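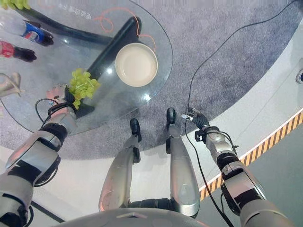
Grape task, head camera. Left hand on the bunch, right hand free, dish still empty.

Gentile set, notebook, August 2025

Carried on with the grapes. The Mireo folder now holds 1398 takes across all the table tasks, and 289 of those are grapes. Tín and I swapped over at the controls every 10 takes, which is about as long as either of us can go before the shoulders start to drift.

Task wording as it stands: pick up the bunch of grapes from the glass table and put it in the dish. I'd like to change it. Half of our takes use one hand from start to finish and the other half pass the bunch across, and the wording covers both without telling them apart. If the model sees the same sentence with two quite different ways of doing it, I expect it to dither in the middle. It did that on the cloth task at Zilcombe, and we lost a fortnight before anyone looked at the labels.

Proposed split:

A – one hand picks, same hand places.
B – one hand picks, the other takes hold, second hand places.
C – both hands stay on the bunch all the way.

C is rare and mostly happens when the operator has second thoughts. I would keep it, labelled, and leave it out of the first training run.

Glass is still a nuisance. Depth goes straight through the top to the base in places and the reflections move with the head. I don't want to put a cloth over the table, as the whole point of the Gentile set is ordinary furniture. Colour only for this run, depth recorded but not used.

Wrist streams next. I went through a batch on the big monitor. Plenty of frames have no grapes in them at all, only carpet, fabric and whatever part of the robot is nearest. The fingers are often the only useful thing. My first thought was to throw out any stretch where the object is out of sight for more than a couple of seconds. 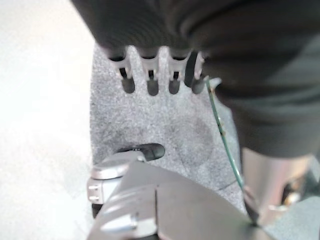 Ekrem disagrees. He says that if we cut every stretch where the wrist camera can't see the object, the model will never learn what to do when it can't see the object, and it will spend a good part of its life in that state. He would sooner keep the lot and add a visible / not visible flag per frame, so that we can weight it later. He also pointed out that cutting one stream and leaving the head stream whole makes a mess of the timing.

Fair enough. Flag added to the schema, nothing deleted. Tín has a script that makes a first guess at the flag from colour, and green grapes on a grey rug ought to be an easy case. It will also fire on any other green thing, cables included, so somebody has to check by eye. Up to 500 frames per person per sitting, then stop. Past that the error rate climbs and you don't notice it happening.

Back to type B. The pass is the part I most want more of. What matters is the order: second hand closes, then first hand opens, then first hand clears. When I am tired I open too early and the bunch swings. I've been marking three times by hand for each pass (second closed, first open, first clear) and it adds less work than I feared.

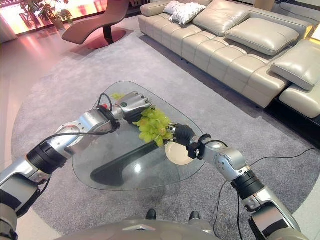 The third mark is the fuzzy one. I have been calling it clear once there is visible space between fingers and fruit from the head view, but Tín waits until the hand has stopped moving. We compared a handful and his marks come out later than mine every time. Going with visible space, written into the labelling notes under B.

Grapes themselves: real fruit, and the bunches change shape as the session goes on. Berries come off. I started a new take whenever one dropped during a lift, then changed my mind and kept the later ones with a 'dropped berry' tag. A policy that has only ever seen a perfect bunch won't be much use in a kitchen.

To do:
- Relabel existing grape takes as A, B or C. Tín has started from the oldest.
- Re-export with the visibility flag, check head and wrist timestamps still line up.
- Ask Tremevik if their converter copes with an extra per-frame field or quietly drops it.
- More left-to-right passes.
- Try a smaller bunch.

First training run on A only, then A and B together with the new wording. Comparison to be ready for the October review.

Recent entries
Cloth folding, second look at the labels
Head and wrist clocks: drift over a long session
Bottles on the glass table
Moving the Zilcombe takes into Mireo
Operator rest breaks, what we settled on

Gentile notebook, internal. Corrections to Ekrem Akgül or Tín Chu. Back to top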